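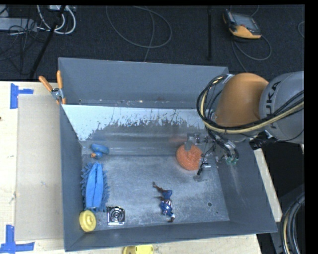 Bench tips for working next to a picking arm

I've been on the returns bench at Nuvport for a good while now, and since last July most of the sorting has been done by an arm. Returns used to be four of us tipping cartons onto a table and arguing over what was what. Now the arm picks out of a bin, and we do the bits on either side of it. Mebrat Worku and I have been scribbling tips on the back of the shift sheet for the new starters, and she reckoned I should type them up before the sheet got coffee on it (too late, sorry Mebrat).

Filling the bin

Go easy. Tipping a whole carton in feels quick, but you'll spend the time you saved fishing out whatever got wedged. I put in a handful of things and spread them with my hand while the arm is parked and locked out. Never while it's live, not even for one little toy in the corner!

Corners are the pain in the neck. Anything flat and round will slide down and prop itself on a wall, and anything shaggy (dusters, wash mitts, those bath mats from the Clonska range) will hug a side wall all day. Start those in the middle of the floor.

Soft and fluffy goes in last. If a mitt lands on top of a small hard thing, you've lost the small hard thing.

Dolls and action figures: lay them flat, limbs tucked if they'll tuck. A bent knee catches on its neighbours.

Looking after the bin itself

Metal bins scuff, and you can stop fussing about it. What I do care about is flaking paint, as the flakes end up in people's goods. Run a plastic scraper along the loose edges, wipe with a damp microfibre, then a dry one. No steel wool, I tried that at Flastutstead and the floor of the bin looked worse than when I started.

Grit collects where the slope meets the floor. A cheap pastry brush gets in there beautifully – mine was from the two-dollar shop and it's outlasted three proper ones.

Tape, clamps and cables

Mark where the bin and any boards sit with coloured tape on the bench. Little corner marks are plenty. When somebody bumps the lot at smoko you can slide it all back without calling Ma, our controls tech, down from upstairs.

Spring clamps with bright handles are the go. Dull ones vanish, and you only find them with your elbow.

Keep cables off the walkway side. And hang up the pendant when you're done with it, please. I've stepped over that thing more times than I can say.

What's changed for us

My wrists are better, I'll say that first. On a good shift the arm gets through around 170 picks an hour and I'm not bending for any of them. I'm on my feet just as long, though, and it's quieter, which I didn't love at first. We've started swapping jobs every 40 minutes, bin to packing and back, and it does help with the boredom. Ask your lead for the same if you're stuck on one spot all day.

Mebrat wants me to add: wear the good insoles. Still 8 hours on concrete, arm or no arm.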